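# Section 4: Packed-Box Exercises at Home

Sureo Robotics Club, Member Handbook. Revised Aug 11, 2020.

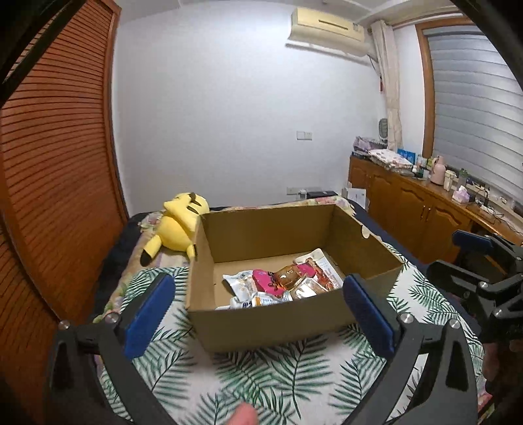
## 4.1 Purpose of the exercise

Members at the second level of the Sureo programme record hand-guided demonstrations with the club's Lengyel grippers. The exercises in this section use an open cardboard box holding small packaged goods. Packets and pouches are well suited to the work: they bend, slide over one another and often have shiny surfaces, all of which make them harder for the learning software to follow than wooden blocks or tins.

Work under this section may be carried out at the member's home. A bedroom, a kitchen or a living room is equally acceptable, and household belongings may remain in their usual places. The club does not require a plain background.

Members who have not yet completed Section 3 (Handling and Calibration) must do so before continuing.

## 4.2 What you will need

- One pair of Lengyel grippers, left and right, with finger pads fitted
- The Dovero recording unit and its charging lead
- One cardboard box, open at the top, with the flaps folded away or removed
- A selection of sealed packets and pouches in different sizes and colours
- The printed log sheet from the back of this handbook
- A small screwdriver, for the pivot screws only

Glass jars, open food, and anything with a sharp edge are not permitted. Packets must be sealed on all sides. A packet that splits during the work is to be removed and noted on the log sheet.

## 4.3 Preparing the surface and the box

1. Choose a surface that will hold the box at a comfortable height. A table or a bed may be used. On a bed, smooth the covers beneath the box until it sits without rocking.

2. Place the box so that one of its sides faces you squarely. If it has hand-holes, leave them uncovered.

3. Put the packets into the box in a loose pile. Do not arrange them in rows. Some should overlap, and at least one should rest against a wall of the box.

4. Leave part of the floor of the box bare. This gives the fingers somewhere to enter and gives you somewhere to put a packet down.

5. Stand or kneel where you can reach the far wall without leaning on the box.

> **Note:** Patterned cloths and bedding are acceptable beneath the box. Once recording has begun, do not change the cloth until the set is complete.

> **Caution:** Do not place the recording unit on bedding while it is charging. Its vents must remain clear. Charge it on a hard surface and disconnect the lead before you begin.

## 4.4 Checking the grippers

1. Inspect the blue pads on both fingers of each gripper. The textured face must be clean and the black backing firmly attached. Wipe the pads with a dry cloth if they are dusty.

2. Check the silver screws at the pivots. They should be snug, and the linkages should move freely. Tighten a loose screw by a quarter turn and test again.

3. Close each gripper fully and open it again 4 times. The two fingers should meet evenly. If one finger leads the other, return to Section 3.6.

4. Switch on the recording unit and wait for the steady light. A flashing light means that one gripper has not been recognised.

> **Caution:** Keep your fingertips behind the linkages while the gripper is closing. The open slots can pinch. Younger members must have an adult in the room throughout.

## 4.5 Recording a set

A full set consists of 40 demonstrations. It may be divided between two sittings, provided that the box, the surface and the contents remain the same.

1. Hold both grippers above the box, open, and press the start button with your thumb. Remain still until you hear the tone.

2. Lower the working gripper towards the packet you have chosen. Approach from above where possible. For a packet that leans against a wall, bring one finger down between the packet and the cardboard.

3. Close the fingers gently. Lift the packet clear of the rim, hold it for a count of three, and set it down on the bare part of the floor.

4. Keep the second gripper to one side, within reach. Use it only to steady the box or to hold back a packet that is caught beneath another.

5. Press the stop button and write the result on the log sheet: lifted, dropped or missed.

6. Stir the pile by hand before the next demonstration — a single pass is enough.

Missed and dropped attempts are to be kept. They must not be deleted from the unit. Ms Anikó Nyitrai, who supervises the second level, reviews the log sheets against the recordings and will return any set in which the totals do not agree.

> **Note:** Move at the speed you would use when putting away shopping. Very slow movements produce long recordings that the software handles poorly.

## 4.6 Common difficulties

**A thin packet slides out of the fingers.** Take hold nearer the sealed edge. If it continues to slide, clean the pads again.

**A shiny packet is reported as "lost".** Light from a window or lamp may be falling directly on the wrapping. Close the blinds or turn the box slightly. If the box is turned, begin a new set.

**The box shifts when a packet is lifted.** Steady the near wall with the second gripper. Do not fix the box to the surface with tape, as this will change how it behaves in later exercises.

**The unit shows error 281.** The storage is full. Stop recording, copy the files as described in Section 6, and restart the unit before continuing.

## 4.7 Finishing and returning the work

1. Switch off the unit and fold the gripper fingers to the closed position.

2. Place the grippers in their bag with the pads facing inwards. Nothing else should be carried in the same pocket.

3. Copy the recordings to the club drive under your member number. Complete both sides of the log sheet, including the kind of surface used.

4. Return the equipment to the Brostitz workshop by the date on your loan slip. Extensions may be requested from Ms Noémi Hegedűs before that date — requests made afterwards will be treated as late returns.

Members preparing for the March demonstration day must have 2 approved sets on file. Sets recorded in a single room are accepted, but a change of room or surface between the first and the second is preferred.

Continue to Section 5 (Sorting by Colour and Size) once both sets have been approved.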